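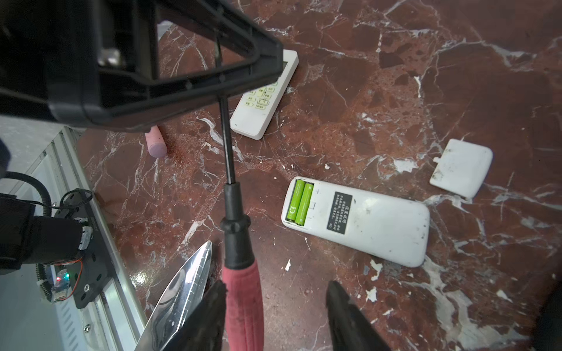 Workshop diary / May

Up before seven and down on the floor with the arm again, coffee going cold on the step because I always put it where I can't reach it. The job for the week is the same job as last week: get the gripper to hold a screwdriver well enough that the remotes routine runs without me hovering over it. Two white remotes down on the red marble, one on its face with the battery door off and the green double-As showing, and me lying on my side like a car mechanic trying to see what the fingers were doing.

What they were doing was twisting. Not a lot! You wouldn't notice it picking up something soft or square. But a screwdriver handle is round and fat at one end, and if the two fingers don't close dead level with each other the handle rolls a little as they bite, and then the tip is off by the time you've moved it anywhere useful. I marked the handle with a pencil and watched the mark creep around. Did it again with the grip force down, and it crept less but then the whole thing sagged. Turned it back up.

I called Pieter Ntuli at lunch, mostly to complain. He set up the first of these arms over at Greenwood and has forgotten more about fingers than I'll ever learn. He let me go on for a while and then asked when I'd last had the finger screws out. Well. I had tightened them, I said. That wasn't what he asked, he said.

So after lunch I powered down, took both fingers off, and there it was, a thin smear of old thread glue sitting under the left one, right where it's supposed to seat flat. My own glue, from the last time I was in a hurry. I scraped it off with a plastic card, wiped everything down, and put it back together with fresh screws from the Wovason kit (I have 31 left, I know because I tipped the box over and had to pick them all up off the marble, which is a terrible floor for finding small shiny things on). Snugged them a little at a time, left, right, left, right, the way you do a wheel.

While I had it apart I went over the cable at the wrist too. The coiled one is fine. One of the thin black ones had started to rub, so I gave it more slack and a new tie, then ran the wrist through its full turn by hand to make sure nothing pulled. Blew the dust out from around the little board. Greased nothing, because Pieter made me promise not to grease anything.

Then the re-zero, and this is where I lost most of the afternoon. The Flultlow software wants the fingers fully closed on nothing when you set zero, and it doesn't tell you that it keeps the old number until you restart it. I did it three times, got the same crooked result three times, and said some words. Restarted. Fine. I've written RESTART IT on a piece of tape and stuck it to the lid of the laptop, over the other piece of tape that says the same thing in smaller letters.

Ran the pick-and-hold test after that with the red-handled driver. I was aiming for 100 cycles, but I stopped it once in the middle to let the dog through. Out of the whole lot I got 9 where the pencil mark moved enough to see, and they were nearly all in the first stretch, so I think the pads were still bedding in. Last week it was more like every other one, so I'm calling that a very good day! I wrote the new force setting in the front of the book, 19, whatever the unit is supposed to be. The manual just says "level."

Still to do: the left pad is getting shiny and I don't trust it. Nustier has the replacements but wants me to buy a whole bag, and I only ever wear out the left one. Maybe Pieter would split it with me. I also want to try the driver a bit lower in the grip, closer to the fat end, and see if it stays put with less squeeze. And somebody (me) needs to sweep, there are little white bits all over that floor and I keep kneeling on them.

Knees are shot. Made eggs for supper and went back down afterward just to watch it do ten more, which I told myself was testing. Left the arm parked and the power off at the wall. Tomorrow I start on the battery doors properly, opening first and then closing, and closing is the one I'm dreading — that little tab has to go in at an angle and I can barely do it with my own thumbs.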